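Student Robotics Project: Spring Progress Report
Prepared for the Prondance school grants program
Submitted by Gwawr Probert, faculty advisor

Summary

The grant is paying for a table-setting robot built and programmed by students in the after-school robotics class. Enrollment stands at 22, up from the number given in our application, and attendance has held up through the winter term. The arm is running and can pick up dishes under program control. Placing them accurately is behind schedule.

Work completed

Assembly of the arm was finished before the winter break. Students call it Nicholas, and the name is used in the code and in the lab notebooks, so it may turn up in materials we send you. The first gripper fingers were bare and let glazed dishes slide. The hardware team wrapped both fingers, and slipping has dropped enough that we now practice with ceramic bowls. The wrapping wrinkles and tears with use and has to be redone. Students log each replacement.

The wrist camera was mounted in February. The software team uses its pictures to check the grip before the arm moves off. White dishes on a pale tabletop are hard for the program to pick out, and most of the failed runs recorded so far come from that. Fadime Dağdelen, who teaches the programming sessions, has set aside 3 class meetings for lighting and edge detection.

Work behind schedule

Stacking was planned for the end of March and has not started. The arm stops short of its target when it carries a heavier dish, and the team wants that fixed first. We also lost time waiting on a replacement motor from Zerine. The part is now installed.

Budget

Spending to date is $2,665. The largest items were the motor, the camera and its cable, and the dishes. We do not expect to ask for additional funds. A small amount set aside for printing will be moved to spare finger parts if you approve the change.

Next steps

In April the class will run the full pick-and-place routine with 5 bowls and record the results. Students will then write up their sections of the final report. A team has also signed up for the Warko student showcase and will bring the arm if transport can be arranged. Please send questions about the schedule or the budget change to me at the school office.

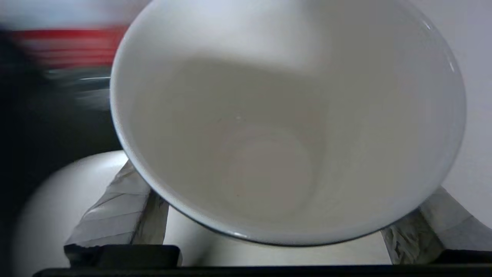
Wrist camera view of a white bowl held between the wrapped gripper fingers.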